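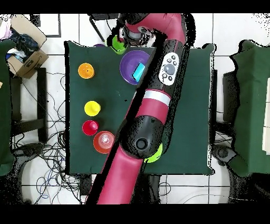
Course handout, unit 7: Clearing and stacking the table
Robotics practice course, Prorkamcombe campus
Version of 5 Apr 2022

In this unit your group works with the arm and the plastic tableware. In January you moved the arm by hand and saved positions. Now you must write a task in steps, and the arm should carry out the steps in an order that you can defend. Please read the whole handout before you come to the lab. The lab time is 85 minutes and it passes quickly.

1. What you should know already

You should be able to switch the arm on and off, move it to the home position and open and close the gripper from your program. If your group did not finish unit 6, do that first. The work sheet for unit 6 is still on the shelf in room 527, next to the spare gripper fingers.

You also need the words "frame", "approach point" and "grasp point". The approach point is a position above the object where the gripper waits. The grasp point is where the fingers close. Many groups save only the grasp point, and then the arm travels to it in a straight line through everything that stands between.

2. Planning on paper

Before you write any program, draw the table from above. Mark each object with its color and its kind: cup, bowl or plate. Write beside each one from which side the fingers can come in. A cup can be taken at the rim from almost every side if it stands alone. With a neighbor close to it, only one or two sides are left.

Then write the order of the moves. Start with the objects that block others. A plate in the middle of the table should get its place early, as it is wide and flat and hard to set down between other things.
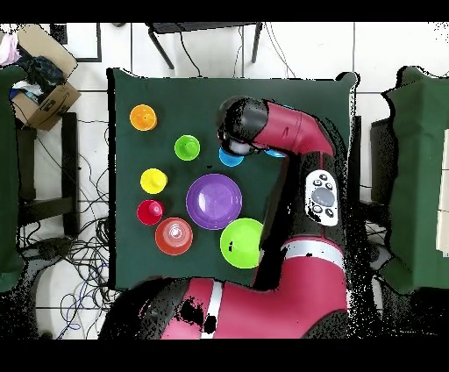 Could we plan the order during the run, asked one group from the Flaltham course, and let the program choose the nearest object each time? You may try it as an extra, after the fixed order works. The nearest object is often a bad choice for the elbow — the gripper arrives well, but the forearm passes low over the table and touches a cup on the way. When you check a path, look at the whole arm and not just the fingers.

3. Grasping at the rim

Our tableware is thin and smooth. For cups and bowls we use the rim grasp: one finger inside, one finger outside. Go down slowly for the last part of the movement. If the finger lands on top of the rim, the object tips, and your saved positions for it are no longer valid. Stop the program, put the object back on its mark and begin the step again.

For plates the rim is low, and the fingers come very near the cloth. Set the height limit in your program before the first plate grasp. The cloth can fold under the fingers, so pull it flat before each run.

Bowls are easier to hold, but they turn in the gripper when they are taken far from the center. Keep the wrist level while you carry one.

4. Placing one object on another

Placing needs more care than grasping. You must know the height of the lower object, and you must add it to the release height. Measure with the ruler and write the number in your plan. Do not guess from the drawing.

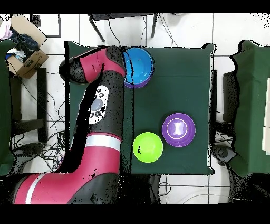
Fig. 3. Blue bowl on the purple plate.

Open the gripper only when the upper object has contact. If you open too early it falls a short way and can slide. If you open too late, the arm pushes down and the lower object moves. After opening, go straight up to the approach point, and only then to the side.

Try first a bowl on a plate. When this works 3 times one after the other, go on to the tower: plate, cup, bowl. The cup stands in the middle of the plate, and the bowl must come down centered over the cup. A small error at the cup becomes a problem for the bowl, and you will want to correct it at the top. Please correct it at the bottom.

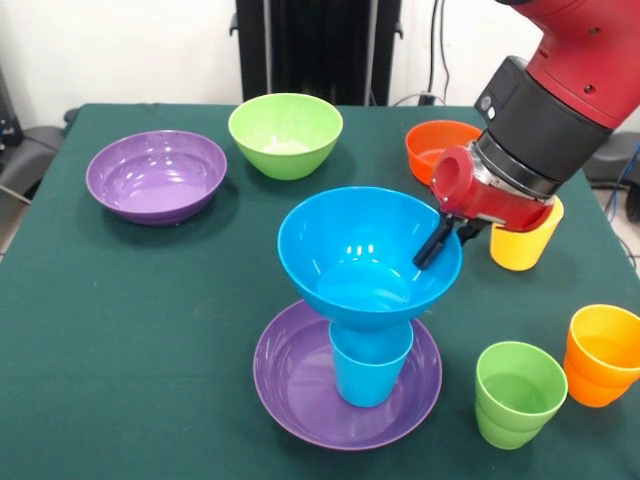

Pandey wrote in the course forum that the tower should count as finished only if the arm is back in the home position and everything still stands. We have taken this into the rules for this year. The groups from Lenesex use the same rule, so you can compare your results with theirs.

5. What to hand in

Your drawing of the table with the order of moves.
Your program, with a short comment at every approach point and grasp point.
A log of all runs, also the failed ones. For a failed run write the step where it stopped and what you changed afterwards.
Half a page of text about one decision in your plan that you would make differently now.

The grade depends more on the log and the text than on the tower. A group with an honest log and no tower can still get a good grade.

6. Safety in the lab

One person from the group stays at the stop button during every run and does nothing else. Hands stay off the table while the arm is moving, also when a cup falls. Put bags and jackets away from the cables before you start. At the end, send the arm home, switch it off and leave the tableware sorted by kind for the next group.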